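Zonent Adds Pegboard Wall Panels and Hooks to Its Home Storage Line

February | By Najwa Haddad, Zonent Communications

Zonent, a maker of shelving and small storage goods for homes and workshops, will begin selling a pegboard wall system this month. The system is called Priltlow and consists of a panel, a set of metal hooks and the hardware needed to put the panel on a wall. It will be sold first through the Siddiqui chain of hardware stores and on the Zonent website, with other retailers to follow in the spring.

Priltlow is meant for kitchens, laundry rooms, entryways and garages where floor space is short. The panel comes in two sizes. The smaller one fits above a standard desk or counter, and the larger one is intended for an open wall. Both can be hung upright or sideways, and panels of the same size can be set next to each other to cover a longer wall.

"Most of the requests we get are from people who rent or who move often," said Igor Grabowska, product manager for wall storage at Zonent. "They want something they can put up on a Saturday, change around later and take with them. A panel with hooks does that. You don't need to plan the whole wall before you start."

Zonent worked on the system for nearly two years. Early versions used plastic hooks that pushed into the panel with a peg at the back. Households that tried them liked the price but said the hooks turned sideways when a bag or a pan was taken down in a hurry. The company dropped the plastic hooks and moved to metal ones on a flat plate.

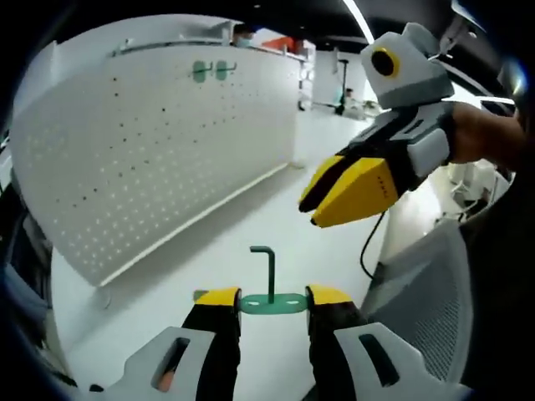
Hooks are sold separately from the panel, so that buyers can match them to what they plan to hang. They come in five colors, and a pack can be all one color or mixed. The standard hook has a narrow mounting plate with rounded ends and an oval hole near each end, and a slim rod that rises from the middle of the plate and bends over at the top. On a white panel the green hooks are easy to pick out, and Zonent expects that color to be popular in children's rooms and craft areas. Other shapes, including a double hook and a loop for brooms and mops, are planned for later in the year.

Each standard pack holds 40 hooks. Zonent also offers a small pack for customers who are filling in gaps or replacing lost pieces. The packs are made up at the company's Citow plant, where the panels are also cut and finished. Citow has made Zonent's shelf brackets since the plant opened, and the packing line there was rearranged over the winter to make room for the new products.

A printed guide comes with every panel. It covers finding studs, marking the wall and spacing the hooks, with separate pages for drywall and brick. It also lists a weight limit for each panel size. Customers should follow the lower limit when a panel is mounted with wall anchors only. The guide can be downloaded from the Zonent website and ordered by phone in large print.

Siddiqui stores will set up a display wall in the storage aisle where shoppers can move hooks and try out different layouts before buying. Store staff can print a parts list from the layout a shopper settles on.

"People tend to buy too many hooks for one kind of item and too few for the rest," Grabowska said. "Our advice is to lay everything out on the floor first, group it, and then go to the wall. The heavy things go low."

Panels and hook packs may be returned unused within the normal return period. Hooks bought on their own can be exchanged for another color at any Siddiqui store. Trade customers and property managers can ask for a separate price list.

Press contact: Najwa Haddad, Zonent Communications

Recent releases
Zonent Extends Warranty on Closet Shelving
Citow Plant Completes New Loading Area
Siddiqui Stores to Carry Full Range of Zonent Brackets
Spring Storage Catalog Now in Print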